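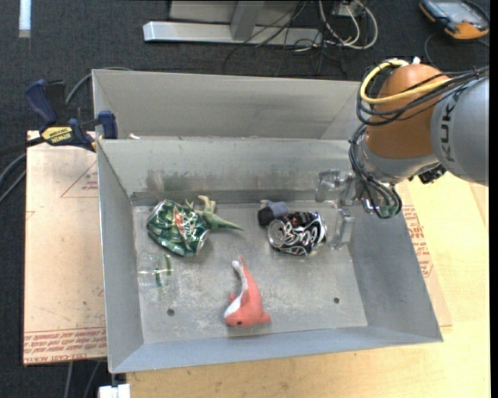

Figure 1. The front bin with six of its objects and the arm over the right-hand side. The second bin is behind it.

3. Collecting the grasps

The plan in our proposal gave data collection one week in March. It took the whole of March and one Sunday that none of us will get back.

The task sounds small. The arm reaches into a bin, tries to pick something up, and each try is stored with the camera view from just before it and a label, held or dropped. The learner then has to predict the label from the view. We called the set Flindgate, after the bus stop outside the lab, because by then we had used up our good ideas.

3.1 Objects

We wanted things that are awkward in different ways. The crushed green can has no two sides alike. The clear cup-like object lets the grey of the bin show through, so the depth readings near it are close to fiction. The orange fish and the green dinosaur came from Teodor Nordin's younger brother, who was told it was a loan. The black can is the easy one and was meant to cheer us up.

3.2 Procedure

Each session was 60 tries. After each one the arm let go over the bin, and wherever the object landed was the start of the next. We had first planned to place everything by hand, until our supervisor, Dr Figueiredo, pointed out that we kept laying things out in tidy rows. The bin is held by a clamp. Before the clamp it travelled, and the first 97 tries had to be thrown away as the camera calibration no longer matched anything.

3.3 Labels

The labels came from the finger gap at the top of the lift. Any gap under 2 mm counted as dropped. This worked well for cans and badly for the dinosaur's tail, which is thin enough to be held firmly and still be marked as a failure. We went back through the dinosaur lifts by eye and changed 109 labels. Teodor did most of these and now has views on dinosaurs.

3.4 What we would change

Sessions should be shorter and the cup should have a twin with a matt coating, so that the two could be compared. We would also write down the gripper force each time. It is missing for the whole of the first week, and section 5 suffers for it.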